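Towels came out stiff and scratchy after we moved. Is it the water or the machine?

Posted by Dinesh Menon in Laundry and Cleaning

We moved in March from an apartment with a shared laundry room to a rented house on well water. Same towels, same detergent, and after a couple of months they feel like cardboard when they come off the line. They also don't soak up much anymore. I have to go over my back twice to get dry.

I wash them at 80 because my mother always did (the machine is a European one and the dial is in Celsius). I use a full cap of liquid detergent and a capful of fabric softener. I tried adding more softener and it made no difference that I can tell. The landlord says the machine is fine and was serviced before we came in. There is no water softener in the house and he isn't going to put one in.

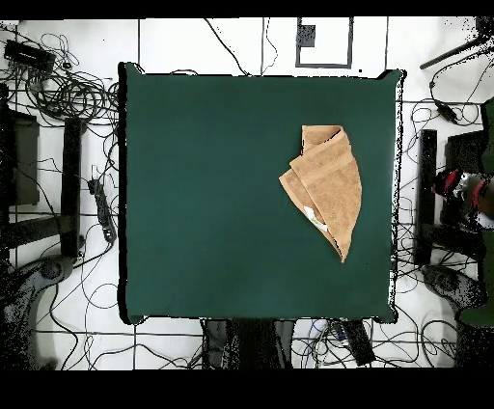

Does fabric softener make towels less absorbent?

It leaves a thin waxy coating on the loops, and that coating builds up with each wash. The towel feels slick at first, then it stops taking up water. Leave it out completely for towels. You can keep using it on shirts if you like it.

That is half of your problem. The other half is minerals. Well water is often hard, and hard water ties up part of the detergent, so it doesn't rinse away the way it should. What stays behind dries stiff, and line drying makes it more noticeable since nothing is moving the loops around.

What I would do:

Run the towels once with no detergent and a cup of plain white vinegar in the drum. Normal warm cycle.

Run them again with half a cup of washing soda and nothing else. Don't put the two in together, they cancel each other out. If you see suds in the second wash, that is old detergent coming out. Repeat until there's very little.

After that, use a half dose of powder and an extra rinse. Powder does better than liquid in hard water in my experience. Shake each towel hard before it goes on the line and again when you take it down.

Don't make a habit of the vinegar. It's not good for the rubber seal over the long run.

Azra Kadrić

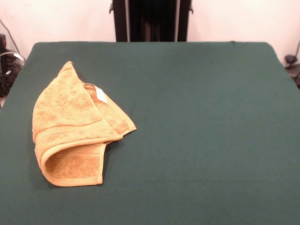
Mustard-orange terry towel, loosely folded over on itself.

Agree with most of the above but I'd go up on detergent in hard water, not down. Half a dose is fine in soft water. With well water you may need the full amount plus a spoon of washing soda in every load. Get a pack of test strips from a hardware store before you change anything, they cost next to nothing.

Also 80 is hotter than you need. Check the care label. I do ours at 60 and they come out clean, and the colored ones have held up a lot better.

If you have a dryer, give them ten minutes in it before hanging them. It lifts the pile and they stay softer even if they finish outside.

Mohandas Varma

just buy new ones, towels don't last forever. mine went like that and I cut them up for the car

Sivaprasad Sastry

Update from Dinesh Menon: I did the vinegar wash and then the washing soda wash. Lots of suds the first time, so I ran the soda again. They are noticeably better, still a bit rough on the line side. The strips say the water is very hard. I'm going to try the full dose with soda next and no softener.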